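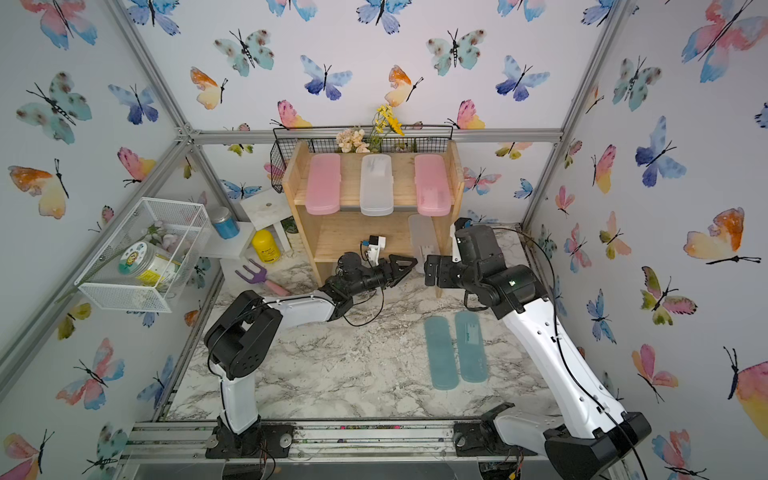
Gripper faults on thin plastic lids - one arm stops, the other keeps moving

Print this page | E-mail this page
Reading time: 2 minutes

Posted by Decha Jitpraphai

We run a two-arm cell at Grastport that sorts small plastic cases and their lids between a wooden shelf and the floor of the enclosure. The floor is a marble-pattern sheet, fairly smooth. Each arm has a two-finger gripper. The controller is a Flamitz unit, firmware unchanged since July.

Picking from the shelf is fine. Picking a lid that lies flat on the floor gives a gripper over-current fault on the left arm, usually within a second of the fingers closing. The left arm holds position, as it should. The right arm does not stop. It finishes whatever move it was in, and on Tuesday that move took it into the left forearm at low speed. No damage that I can find, but I have taken the cell out of automatic until I understand it.

The log has 2,344 pick attempts. I have not sorted them by object colour or position. What I want to know is (a) why the fault occurs on the floor only, and (b) why a fault on one arm is not stopping the other.
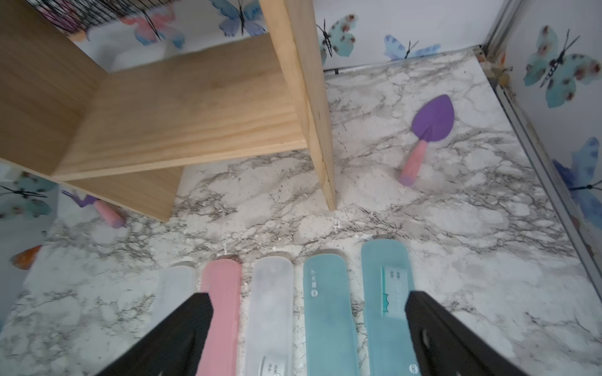
The cases are laid side by side with very little room between neighbours, and the finger tips have to go down between them. Finger clearance above the floor is set to 2 mm in the pick routine. Closing force is at the default.

Iker Quintana

Treat (b) first and leave (a) alone until it is fixed. A gripper over-current is normally handled as a device fault, local to the arm that raised it. It does not open the safety circuit, so the second arm has no reason to stop. You need both of these:

1. Map the gripper fault on each arm to a protective stop on both. On the controllers I have worked with this is a cell-level input and is left unassigned at commissioning.
2. Add an interlock zone over the shared part of the floor, so that only one arm can hold it at a time. If the arm holding the zone faults, the zone stays locked until someone resets it by hand.

Test it with the speed limited to 10 per cent and everyone outside the enclosure. Force the fault in software on the left arm while the right is moving, then swap. Do not test by jamming a finger. The emergency stop is a separate matter - check that it drops both arms as well, and write down the result.

Gonzalo Vidal

have you tried turning the grip force down? we had the same fault on a Cabello gripper and that fixed it

Kiyoshi Tamura

Agree with Iker on the order of work. Lower force may clear the fault, but it can also hide a contact problem, so I would not start there.

For (a), I suspect the fingers are touching the floor or a neighbouring case before they reach the one you want. With 2 mm set, a small tilt at the wrist uses up the clearance on one side. Jog the left arm to the pick pose, fingers open, and measure under each tip with a feeler gauge. Repeat at the far end of its reach, where droop will be worst. If the two tips differ, redo the tool centre point before changing anything else.

Then plot motor current against finger opening for a good shelf pick and a bad floor pick. If the current climbs while the opening is still wider than the case, the finger is loading against something else. A Sidley logger at 8 ms is fast enough to show it. If the opening matches the case width and the current still climbs, look at the force setting and Gonzalo may be right.

Leave the cell in manual until the stop mapping has been tested from both sides.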